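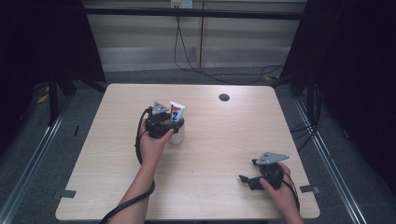

Does a new signing change how many shots a small soccer club takes in its next few games?

In the league we studied, the number of shots hardly moved, but the place they were taken from changed a lot.

Student project report, Sports Data elective
Gertraud Hämmerli

Why I picked this

I have followed Durklow since I was little, and every transfer window goes the same way at our house. A striker arrives, my uncle announces that the goals will pour in, and then we all argue about it for weeks. I wanted to see if the arguing could be settled with match sheets! The league is small and semi-professional, so there are no fancy tracking numbers, but the clubs do keep handwritten shot charts and they were very generous about letting me photograph them.

What I collected

I used charts from four clubs: Durklow, Erkosham, Horstead and Verstraete. Together they gave me 70 matches, and in those matches the charts record 2113 shots. Each shot has a minute, a shirt number and a cross on a drawing of the field. Between them the clubs brought in 7 attacking players during the period, counting loans.

I left out cup games. Clubs rest people in the cup and the charts are often half finished, and one of the Horstead ones had a shopping list on the back and only the first half on the front. I also left out a winger who signed for Verstraete and got hurt before he played.

How I did it

For every signing I compared the club's five league games before the debut with the five games after it. I typed the crosses into a spreadsheet using a clear plastic grid laid over the paper, then sorted each shot as inside the penalty area or outside it. Crosses that sat right on the line counted as inside. My first version counted them as outside, and I had to redo two whole evenings of typing when I noticed that the clubs' own totals did it the other way.

Home and away games were not evenly split. I thought about correcting for that and decided the groups were too small for it to mean much.

What I found

Shots per game stayed nearly flat for most of the signings. I really expected a jump, so I checked the sums again, and flat they stayed. Location was the fun part. After a new central striker came in, teams shot less from distance and more from inside the area, and at Erkosham you can see it just by holding the two sets of charts up to a window. The crosses slide toward the goal.

Wingers were messier. Durklow's loan winger seemed to pull shots out to the left side of the area, but he also arrived in the same week that the regular left back came back from suspension, and I can't separate the two. Verstraete's charts were drawn by a different person halfway through, with much bigger crosses, so I trust those the least.

Goals went up after some signings and down after others. Five games is a short stretch for goals, and I would not bet my lunch on any of it.

What a coach told me

I showed the Erkosham charts to one of their youth coaches and he wasn't surprised at all. He said midfielders shoot from far out when they can't see anybody to pass to, and once there is a target up front they look for him. So the new striker may change the shots of his teammates more than he adds his own. I love this idea, and I wish I had written down who made the last pass before each shot. The charts don't have it.

Problems

The sample is small and the charts depend on whoever held the pencil. Clubs often sign a striker when they are playing badly, so the games before the debut may be worse than normal for that team. My teacher pointed this out when I was almost done (thank you, I think) and it belongs near the top of any second try.

Next steps

The new season's charts start in September, and Horstead has agreed to add a passer column. I'd also like to look at players who leave, which could be just as interesting. If a striker goes, do the long shots come back?

Comments

tallkeeper: Great read. Horstead's away charts were done from behind the goal for a while, so the distances may be off.

marnie_w: Please do goalkeepers next!

Left Foot Only: Did you count blocked shots? Our guy never used to.

G. Hämmerli: Blocked shots are in if they had a cross. Thanks for the tip about the away charts, I'll go back and check them.

Recent projects
Corner kicks and wind direction
Do substitutes get more yellow cards?
Bus travel and away results
Penalty run-ups, short and long

Last updated: 2024-07-31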